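Course 423 – Workspace Planning and Upkeep
Handout 6: Shared desks, movable furniture and work surfaces
Prepared by Khrystyna Demchenko

Read before the session. The worked exercise uses Room 106. Bring the survey sheet from Handout 5 with sections A and B filled in.

1. Scope

Earlier handouts dealt with floor area and circulation. This one covers the items that sit on the floor or are carried by it: desks, chairs, storage stands, whiteboards, and the tops people work on. Lighting is treated only as far as it affects where a screen or board can go. Electrical load is covered in Handout 8.

2. Fixed, rolling and loose items

For survey purposes every item is placed in one of three classes.

Fixed: anything attached to the building or too heavy for one person to shift. Windows, blinds, beams and posts belong here.
Rolling: items on casters. Record the footprint in the parked position and the footprint in use. For a whiteboard the second figure includes standing room for the writer.
Loose: anything carried by hand. Record these by zone, never singly.

A pegboard stand is a common source of disagreement. If the board rises from a table frame, enter the two as a single item and note the table surface separately as storage. Small things left on that surface are loose items and go under the zone.

Room 106 has a rolling whiteboard, a pegboard stand on a metal table frame, and a desk with a mesh-backed chair behind it, all on the window side.

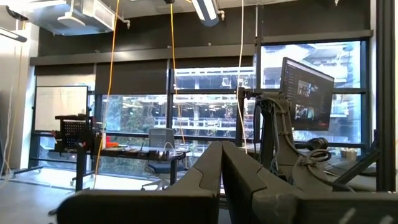
How much clear space should be left behind a desk chair?
Allow 36 inches from the desk edge to the nearest obstruction, and more if people need to walk past while the chair is occupied.

3. Windows and blinds

A row of large windows sets two constraints. First, a screen should stand at right angles to the glass where the room allows it. Second, a whiteboard facing the glass will show glare in the upper third for part of the day. Roller blinds lowered over the upper part of the glazing reduce both problems and still leave a view out at seated height. Enter the blind position at the time of survey. A room surveyed at 9 a.m. with blinds half down is a different room at 3 p.m.

Dark walls and dark furniture absorb light. Where the wall above the glazing is black, as in 106, use the low reflectance value from the Ilska table.

4. Cables and headsets

Cables on a desk top are recorded by state: routed, coiled or lying. A white cable left in a small loop on a black desk counts as lying. Headphones should hang – a hook or arm is acceptable – and are then left out of the desk count.

5. Work surfaces

Surface condition is graded on the Dover scale, 0 to 4. Grade by looking across the top at a low angle, then from directly above. Dark, slightly glossy tops need both views: overhead light reflecting off the surface shows up marks that are lost from other positions.

0 – no marks visible from either view
1 – isolated marks
2 – marks in one area only
3 – marks in many directions over most of the surface
4 – surface broken, lifting or rough to the hand

Record direction and form as well as grade. Long curved scratches and short straight nicks are entered on separate lines. If one side is denser, say which, and state where the surveyor was standing. A faint lighter line in a top is entered as "joint or wear line, unconfirmed" until it has been checked by touch and from underneath.

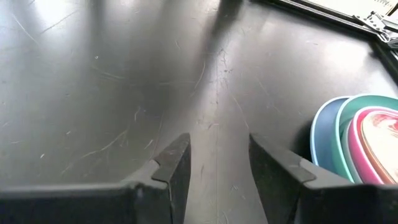
Page last changed: November, K. Demchenko

The large tabletop is the one to use for Exercise 2. Its charcoal surface takes a 3. White and light gray scratches run in many directions, with longer strokes going diagonally. The lighter streak down the middle stays unconfirmed on the sheet. Small white specks are noted as dust or debris and do not affect the grade. Wipe and look again before deciding that a speck is a chip.

6. Cleaning and refinishing

Grades 0 to 2: damp cloth, dry cloth, no product.
Grade 3: as above, then a mat over the working area. Refinish only if the top is used for writing.
Grade 4: withdraw from use and tag with form 3022.

Agyeman recommends a mat for every dark top regardless of grade. The Jetuten guide disagrees on the grounds that grit trapped beneath a mat does its own damage. Either position is acceptable in the written report if the reason is given.

7. Exercises

Exercise 1. Classify the furniture on the window side of 106 as fixed, rolling or loose.
Exercise 2. Complete section C for the large tabletop, with a sketch showing scratch direction.
Exercise 3. Propose a new parked position for the whiteboard. Give both footprints.

Reading: course reader, pp. 185 onward.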